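Folding It Smaller: Storage of Heavy Cloth in a Shared Laundry Room
Project report, Home and Textiles module
Booker Kincaid and Ruoxi Dong

1. What we wanted to find out

Lurnthorpe hall has one laundry room and one shelf for clean stuff that gets left behind. The shelf is always a mess. Thin things (tees, pillowcases) stack fine. Heavy things don't, they slide, and then the whole pile goes. Our question: does the way you fold heavy cloth change how long a pile stays up? Second question, added in December: do hems matter.

2. What we used

- 28 pieces from the left-behind shelf and from our own rooms
- the long table by the window
- one shelf, 12 inches deep
- a kitchen timer
- notebook (Ruoxi's, the spreadsheet came later)

Sorted into light and heavy by hand feel. Not very scientific, we know. Ms. Boateng suggested weighing them and we did weigh some, but the scale in the room only does whole pounds so it was no help.

3. Folding methods

Half fold: in half, in half again, stop.
Third fold: long sides in first, then up from the bottom. Called this the Flerkberg in our notes after the dorm wing where Booker learned it, so if you see Flerkberg in the tables it means third fold.
Roll: what it sounds like.

Each pile was left for 90 minutes and then we wrote down standing, leaning or fallen. Door open the whole time, people coming in and out as normal. We asked them not to touch the piles. Mostly they didnt.

4. What happened

Light pieces: no real difference between methods. All fine.

Heavy pieces: half fold was worst. The cloth springs back at the crease and the top of the pile tips forward. Third fold did better, 19 piles still standing at the end, but only if the hems were not all on the same side. We hadn't planned for that. When every hem faces front the front gets taller than the back and it leans. Milo down the hall spotted it before we did, he said the pile looked like a ramp.

Rolls stayed put but take up too much shelf.

5. Hems

So we went back and looked at hems properly. On heavy cloth the edge is folded over and stitched down, so you have extra layers there, plus the thread. Fold that in thirds and the thick part stacks up on itself. The teal piece is a good one for this, the band along the edge is clearly thicker than the rest and you can see the line of stitching in it. It also doesn't want to lie flat, it bunches. 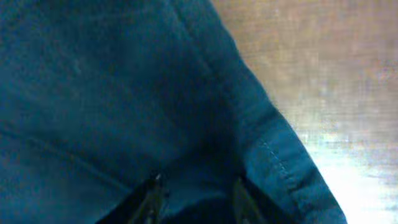 6. What we would change

Start with hems from day one. We lost a week on half folds that told us nothing.
Get a better scale.
Use the same person for all the folding. Booker folds tighter than Ruoxi and it probably shows in the results, we did not correct for it.

7. Recomendation for the shelf

Third fold for anything heavy, turn every other piece around so the hems alternate front and back. Rolls only for the odd item that won't stack at all. We taped a card with this on the wall over the table and will check the shelf again before the end of term.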